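Home | Kitchen | Laundry | Floors | Workshop | Contact

Fabric Covers on Plastic Chairs

Plastic chairs last for years, but the seats get scuffed and gray. A loose fabric cover hides that and can go in the wash. Most of the trouble comes from buying the wrong size or pulling the cover on in a hurry.

Measure first. You need the width of the backrest at its widest point, the height from seat to top edge, and the depth of the seat. Add 2 inches to each. Thin printed fabric shrinks a little, so wash a new cover once before deciding it fits.

Wipe the chair and let it dry. Damp plastic grabs the cloth and you end up tugging at it.

Find the top seam and set it over the backrest. Work from one corner to the other in small pulls — a hard yank on one side only shifts the bunching to the other. Leave the skirt alone until the top is seated.

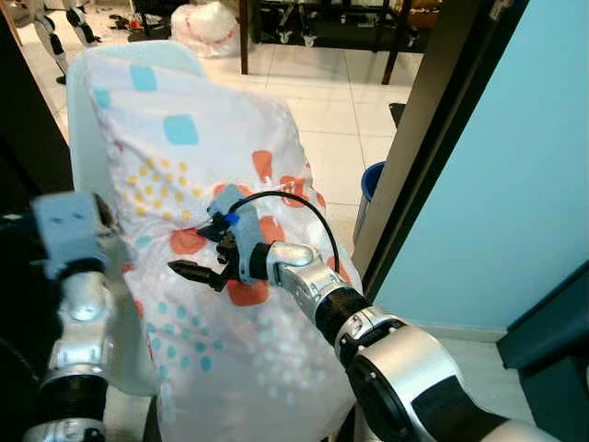 Once the back is on, push the slack down into the crease where the seat meets the backrest. A rolled towel tucked in there keeps it from riding up. Smooth the seat from the middle outward, then straighten the hem so it hangs clear of the floor.

Wash covers cool, 30 minutes at most, and hang them by the hem. Julián Barroso wrote in August to say he puts his back on slightly damp and lets the wrinkles drop out overnight. It works on cotton. I had less luck with polyester.

Recent tips
Getting marks off white floor tile
Lining a small trash bin
Storing plastic bags flat
Quieting a wobbly table leg

This site uses cookies. By continuing to read you accept them.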